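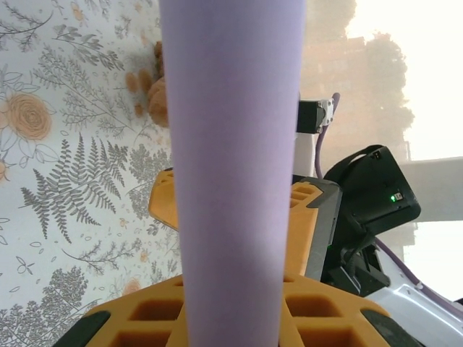 How many times should a small square cloth be folded for storage?

Two folds are enough for most cloths of napkin size. A third fold makes the bundle thick at the spine, and it starts to open again once it is set down.

That was the first thing written on the handout at the Jindmont open day, which I attended on 2018-10-22. Jindmont handles small household textiles and soft goods: cloths, cushions, caps, stuffed toys. The day covered folding, sorting and storage. I went mainly for the folding session, having spent too long at work with drawers that will not close.

Check-in was at the side entrance. Visitors got a badge, the handout (four pages, stapled) and a card with a group number. There were 39 of us, divided into two groups. Mine started in the storage room with Kaja Hunt, who runs it.

The storage room holds 84 open bins on steel shelving. Each bin has a card with three entries: item type, largest dimension, and fold. The fold entry is a short code. F0 is stored flat, F2 is folded twice, R is rolled. There is no F1. Hunt said a single fold was dropped because the resulting rectangle took up an awkward share of the bin and left a strip along one side that was too narrow for anything else.

Rolled goods stand on end. The handout recommends rolling for anything with a nap and for pieces that crease badly. It warns against rolling thin cloth without a core, as the roll flattens under its own neighbors within a few weeks. I asked what they use for cores and was told cardboard tube, cut down, with the ends sanded.

Soft toys go in by length, lying on their sides. Dressed toys are kept apart from undressed ones, and the clothing stays on. A separate shelf is set aside for anything with a stiff part, mainly cap brims. Caps are stored with the crown up and are not nested. The label system is called Bukus, and the cards are printed in-house. I found it readable from the aisle, although the codes for F0 and R are in the same color and could use more separation.

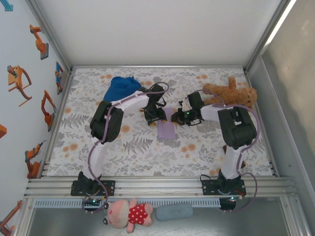 After a short break our group moved on to the folding session, led by Margus Grigaitė. He spent the first part on surfaces. A bare, slick tabletop lets a light cloth slide when one corner is lifted, so the opposite edge moves and the fold comes out skewed. A fabric cover adds enough friction to hold the far edge still. The cover has to be pulled tight, or it gets picked up along with the piece.

The method on page three of the handout is as follows:

Lay the cloth flat with the hem side down.
Smooth from the middle toward the corners.
Bring one edge over to the opposite edge and match the corners before pressing.
Press from the fold outward.
Turn the piece a quarter turn and repeat.

Matching corners before pressing is the step most people skipped. My own first attempt was off by the width of the hem. The second was acceptable. Thin cloths were harder than thick ones, mostly because it is easy to pinch the cover by mistake when picking up a corner.

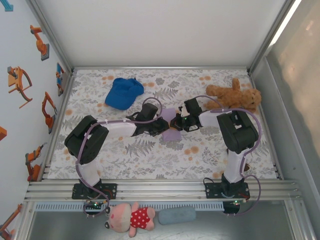

Grigaitė's other topic was the color of the cover, a point I had not considered before. A plain white cover hides the edge of a pale cloth, and a dense dark print hides creases. A light print with open ground between the motifs is a compromise. The small lavender square lying flat on the gray fern print is a fair case: the fabric under it is busy, yet the color of the cloth separates well enough from the white to find its outline. The blue cap farther back would be easy to pick out on almost anything. I am less sure about a white or gray cloth on the same print, and there was no time to try one.

The last stop was a supplier table with covers and shelf liners from Stamell. The covers are sold by the piece, and the liners come in cartons of 1,000, far more than a small storeroom needs. I took two liner samples. The heavier one lies flat straight out of the bag. The lighter one curls at the corners and would have to be taped.

Practical notes for anyone going next time. Parking is limited, so use the lower lot. The storage room is kept cool and a sweater is useful. The group that starts with folding gets more table time, and I would ask for that one at check-in. The Bukus card template was not included in the handout, but Hunt is willing to send a copy if you leave an address at the desk.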